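Trucos de taller para brazos robóticos en mesa de cocina

Por la redacción de Olell — septiembre

Este verano montamos dos brazos en el taller compartido de Cumerness con la noble ambición de que uno sujetara la olla mientras el otro acercaba las cosas. Para entonces ya sabíamos cocinar solos, pero eso tiene menos cables. Van los apuntes, en el orden en que nos costaron tiempo.

Forrar la mesa de negro mate

Una encimera brillante devuelve el foco del techo directamente a la cámara de la muñeca, y el programa se empeña en agarrar el reflejo. Con una superficie negra y de textura fina, la olla blanca se distingue desde cualquier postura. Eso sí, cada miga parece una constelación. Tened un cepillo a mano.

Medir el alcance con el brazo puesto

La ficha del kit Coelho promete 288 mm de alcance útil. Con la pinza montada y los cables bien sujetos, a nosotros nos salen 283. Cinco milímetros no son nada hasta que la olla está justo cinco milímetros más allá. Marcad el límite con lápiz blanco y no lo crucéis, por mucho que el brazo parezca dispuesto.

Sujetar los cables con holgura

Dejad 20 mm de bucle en cada articulación y moved el brazo a mano por todo su recorrido antes de darle corriente. Las bridas apretadas quedan preciosas en la foto y arrancan conectores en la primera vuelta.

Empezar por recipientes con asas

Una olla redonda y lisa es muy mala compañera para dos dedos rectos. Las asas pequeñas de lazo ofrecen algo que pellizcar, aunque conviene ensayar con la olla vacía y, a ser posible, con una olla que no sea de vuestra madre. Para el segundo brazo, una cajita ligera: si se cae, suena poco.

Repartir el espacio entre los dos brazos

Cada brazo tiene su mitad y una franja común en la que solo entra uno a la vez. Lo programamos después de una tarde de saludos cada vez más enérgicos. Los tornillos Prallberg de la pinza aguantaron; nuestro orgullo, a medias. Si hay un electrodoméstico en la mesa, apuntadlo en el programa como obstáculo con toda su altura, incluido lo que le sobresalga por arriba.

Bajar despacio

La bajada sobre el objeto, al 5 % de velocidad. Es desesperante, da tiempo a hacer café y a lavar la taza — y desde que lo hacemos no hemos vuelto a pegar ninguna caja.
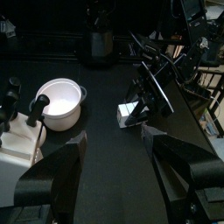
Guardar la postura de reposo

Antes de apagar, llevad los dos brazos a una postura en la que puedan quedarse sin motor. Al cortar la corriente se desploman con mucho sentimiento, y lo que haya debajo paga. La nuestra está grabada con el nombre «siesta» y arranca con un botón aparte.

Contacto · © Olell, taller y cocina · Volver arriba

Usamos cookies propias para recordar tus preferencias. Aceptar · Configurar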